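Malix project, progress report for January

Work on two-arm table handling

In this period we recorded 838 runs of the meal table task. The two arms share one workspace, with a bowl on the mat and a shopping bag at the right end. We did not tidy the back of the table, so the lamp and the kettle stay as distractors. 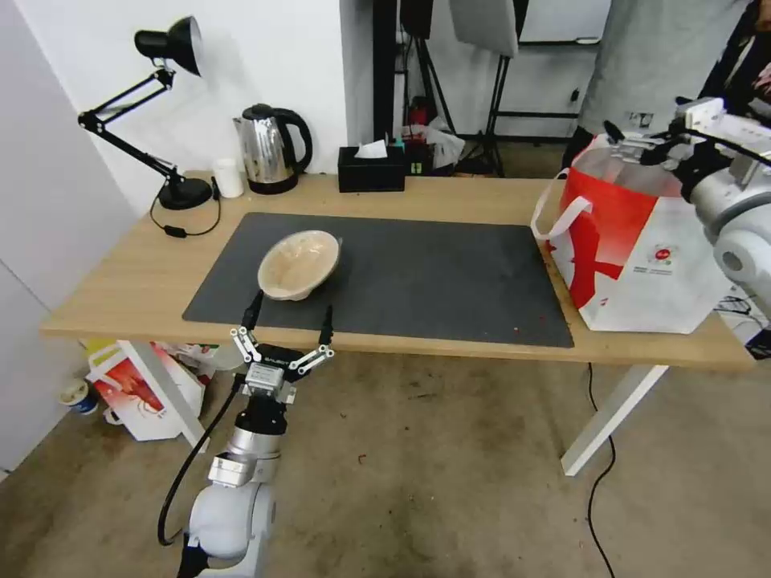
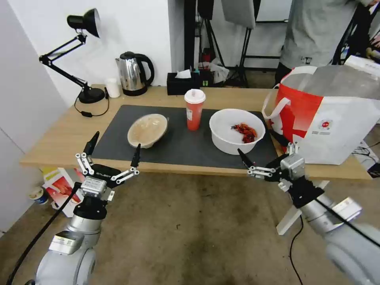
Results

The new method, which plans both arms together, failed in 9 of the last 100 runs. Thin plastic wrap is still difficult for the depth estimate.

Next steps

Repeat the test at the Nukelthorpe site with 10 new layouts.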